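Small Plates

5 min read

I've been putting off writing about the dishes, mostly because there isn't much to say about dishes. But Siham Haddadin asked in the comments last month what we use for the kids' table at family lunches, and I promised her a proper answer.

Some background for new readers. We moved to Fernamville in November with most of the kitchen still in boxes. I found the big pots the first night and the plates much later. For a while we ate off paper and I got used to it, which bothered me. When I did unpack, I kept a lot less than I had packed. The small set made it. Two full boxes of other things went to my brother-in-law Markos, who has the room.

The small set is a mix. The plates are from a shop in Dorville that has since closed. The fork and spoon came separately, from a market stall. I don't think any of it was meant to go together, but the colors are all soft and it looks fine on a wooden table.
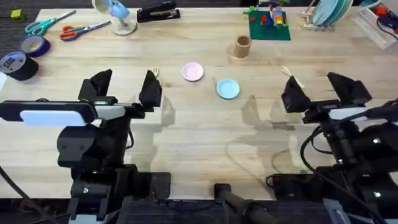 Pink plate, blue plate, wooden fork and spoon, and the cardboard piece at the back.

I like the plates because they are small. A child who gets a big plate wants it filled, and then half of it comes back to the sink. On a small one you can put a few slices of apple and a cracker and it looks like lunch. If they want more they ask. My nephew asks five times, but he would do that with any plate.

The wooden spoon gets more use than the fork. I wash both by hand and stand them in a jar by the window. I tried rubbing them with oil once, as Kedir Negash suggested, and it did help with the rough feeling you get after a lot of washing. I haven't kept up with it. Kedir does his every couple of months and they look much better than mine.

As for cups, I go back and forth. The lavender one is the favorite and there is only one of it, so it causes arguments. I looked for a second and the nearest match was from Vidmar, in a darker purple, and the kids could tell right away. It now holds pencils.
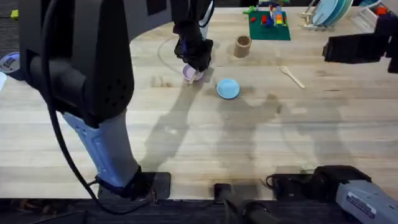 Cardboard I'm less sure about. It's good for dry things like raisins or pretzels, and you don't care if it gets crushed. I wouldn't trust it with juice. My mother used to save all kinds of cardboard for us when we were small and we would spend a whole afternoon stacking it, so I may be holding on to it for that reason more than any other.

Setting the table is the part the kids can do themselves. I put everything in the middle and let them sort it out. Plates first, then whatever goes beside them. I stopped correcting which side the fork goes on. My husband still moves it when he walks by.

Siham also asked about cost. I can't give an exact number because I bought it in pieces over nearly 2 years, but it wasn't much. The one thing I'd spend more on is the table. Ours is plain and light, and it shows every mark, and I still prefer it to the dark one we had before. I wipe it down with a damp cloth and dry it after.

Next time I'll write about the drawer under the oven, which I have not opened since we moved in.

2 comments
100 shares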